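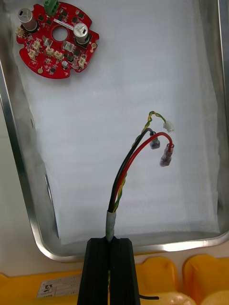
By Falteo Trade Desk | Electronics | 4 min read

Lighting maker Jakix will move final assembly of its ceiling fixtures to a leased building in Sodden in August, the company said in a filing. The site covers 800 square meters and will employ 35 people on a single shift.

Driver boards will still be bought in from outside suppliers. Cable sets, now cut and crimped abroad, will be made on site from the fifth month of operation.

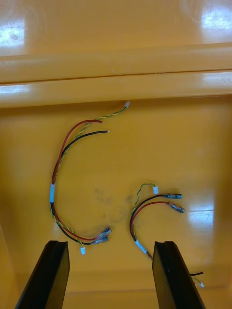 Jakix expects the change to shorten lead times on replacement parts from five weeks to four. Prices will not change this year — the Testa range is excluded and stays at the existing plant. The lease includes an option on the adjoining unit.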